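Zustbridge, set-piece defending, a thread. I went back through the league matches up to the end of November and logged every corner and wide free kick they faced. 1/

Total faced: 100. Goals conceded from them: 2. Both came from short corners, and both in the second half away from home. 2/

The setup under Valdemar Nørgaard is mostly zonal. Five players across the six-yard box, three blockers near the penalty spot, one on the edge, one left up the field. The near-post zone belongs to the left back, an odd choice on paper given his height. 3/

He attacks the ball early, though, and most deliveries at this level are underhit. First contact at the near post has been the real strength of the group. 4/
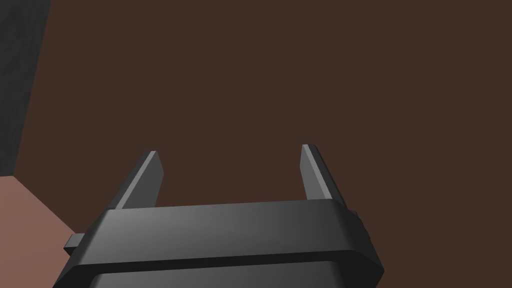 Gripper render, fingers wide apart.

Short corners are the weak spot. When the taker plays it short, the edge player goes out and the near-post man follows one step late. The line then has to push up while the ball is moving, and the two sides of it push up at different speeds. 5/

Hedegaard scored exactly this way. Short, back to the taker, inswinger from a better angle, free header at the far post. The far-side center back was still on the six-yard line and played everyone on. 6/
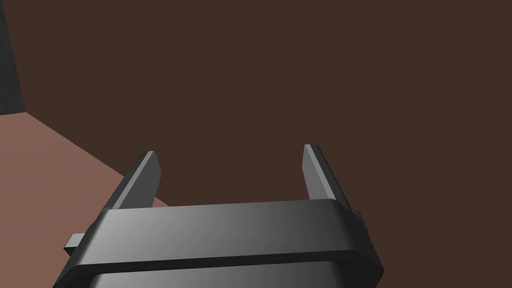 PART TWO: OPEN PLAY

Different story here. Zustbridge hold a back four with a narrow midfield three in front, and they give up the wide areas on purpose. Crosses from deep are fine with them. Cutbacks are the problem. 7/

The center back pairing has 912 minutes together, the most of any pair in the squad. With both on the field the line sits higher and the gap to midfield is smaller. Change either one and it drops several yards. 8/

The holding midfielder covers for it by dropping between them. It protects the box but leaves the zone in front of it open, and Follix found that zone all afternoon. No goal from it — the finishing was poor. 9/

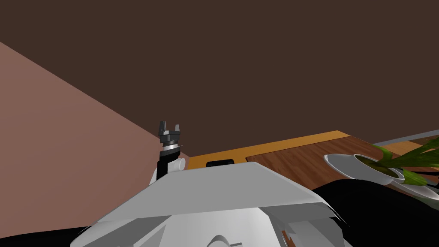 Gripper upright by the pink wall, small gap between the fingers.

Next up is Zovik on 7th December. They take more short corners than anyone else in the division, 34 so far. I would expect the second man to go out early this time, with the far-side center back stepping up on the return pass. 10/

If he stays deep again, watch the far post. Data is my own hand count from full match video, so corrections are welcome. 11/11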